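Before you buy any filler, find out what the crack is doing. Most people skip this, fill the thing on a Saturday morning, admire it, and meet it again in February looking slightly longer and rather pleased with itself.

## 1. Find out whether it moves

Draw a short pencil line across the crack at each end and one in the middle. Write the month next to them, small enough that guests won't ask. Then leave it alone for as long as you can bear, ideally through a change of season.

If the pencil lines still meet up and the crack hasn't grown past its end marks, it's an old injury and you can fill it. If it has grown, or one side now sits proud of the other, stop reading and ring somebody with insurance. The same goes for anything you can post a coin into.

Straight, tidy lines are usually joints between boards. Wandering ones are usually plaster. A joint will open and close a bit every year whatever you do, so it wants something with give in it.

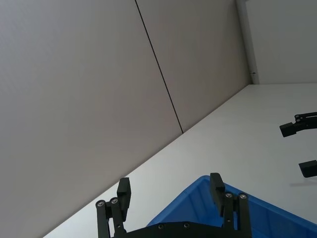
Corners belong with the joints. Two walls meeting at a corner are seldom on speaking terms, and hard filler between them will split along one side by spring. Use decorator's caulk, the flexible sort that says it can be painted, and forget about sanding it, as it only goes to crumbs and fluff.

## 2. Get the right stuff

You'll need:

- powder filler, or ready-mixed if you're impatient
- a tube of flexible caulk and the gun it goes in
- paper jointing tape for board joints
- a filling knife wider than you think
- a scraper or an old screwdriver
- 100 grit paper, and something finer to finish
- a damp sponge
- dust sheets, which will be too small

I use Tumix powder, chiefly because the shop on Stitavside keeps it by the till and I'm weak. Any powder will do. Ready-mixed is fine for hairlines but sinks in anything deeper, and you'll be back with a second coat and then a third, each one the last.

## 3. Make it worse

Run the corner of the scraper down the crack and rake out whatever is loose. You want a shallow V for the filler to grip. This feels like vandalism and goes on longer than you'd expect, particularly in older houses, where one small crack turns out to be holding hands with a patch the size of a dinner plate. If the plaster sounds hollow when you tap it, that bit has to come off too. Sorry.

Brush out the dust, then wipe the crack with the damp sponge. Dry plaster drinks the water out of filler and leaves you with something like stale cake.
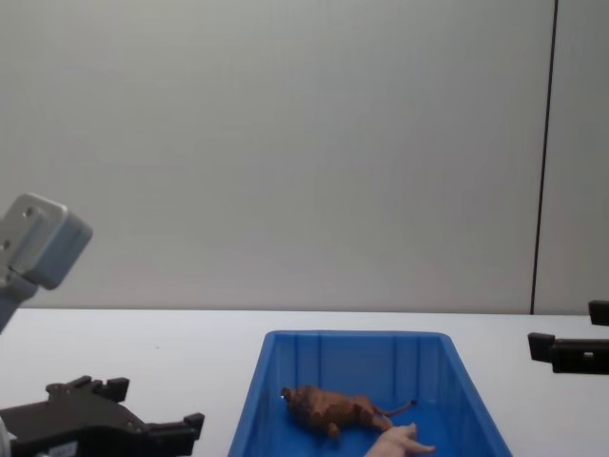
Mix only what you'll use in 40 minutes, or in less if the room is warm. Powder into water, then stir until it holds on an upturned knife. If it slides off it's too thin, and if it has to be chiselled off you took a phone call.

## 4. Fill it

Press the filler in by dragging the knife across the crack first, so it goes right to the bottom. Then take one long pull down the length of it with the blade nearly flat. Leave it a hair proud. Then put the knife down. The urge to have one more go is how smooth filler becomes ridged filler.

For a board joint, spread a thin bed, lay the paper tape in it and press it flat with the knife, squeezing out the air. Let that dry, then cover it with a second, wider coat, and a third wider than that. A 9 inch knife earns its keep at this stage. You're building a hill so shallow that the eye gives up looking for it.

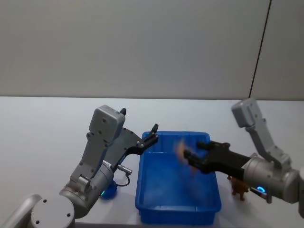

*Pale walls, with a joint running down to the tabletop.*

Anything deeper than 6 mm should go in as two layers, with a night between them. The packet may promise otherwise. The packet doesn't have to look at your wall.

## 5. Sand, sulk, sand again

Wait until the filler is the same colour all over. Dark patches are still damp and will drag under the paper. Wrap the paper round a flat block, go lightly, and wear a mask. Open a window and shut the door, then accept that the dust has reached the kitchen regardless.

To check your work, switch off the main light and hold a torch flat against the wall. Every lump will throw a shadow. Mark them with pencil, fix the worst, and decide privately how many you can live with. Daylight from a side window is just as cruel, but you have to wait for it.

Then prime the patch. A coat of the wall paint let down with a little water will do. Straight paint on bare filler dries to a different sheen, and you'll have swapped a crack for a stripe. After that, paint the whole wall from corner to corner. Touching in a patch on a pale wall works in shops.

## Comments

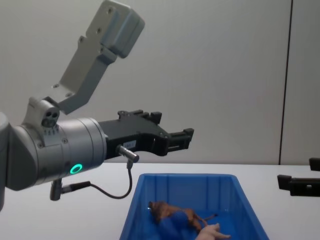 **Vilmos Pálfi:** I'd quarrel with you over paper tape. I used the self-adhesive mesh on two ceilings and it's far less bother, no bubbles and no bed coat. It does want a harder filler over it, mind. Also, how long do you leave caulk before painting? Mine crazed all over when I did it the same evening.

**Reply:** Mesh is fine on a ceiling you don't look at much. Leave the caulk overnight, whatever the tube says, and put the paint on thinly. If it's crazed already, peel it out and start again on Wednesday when you've calmed down.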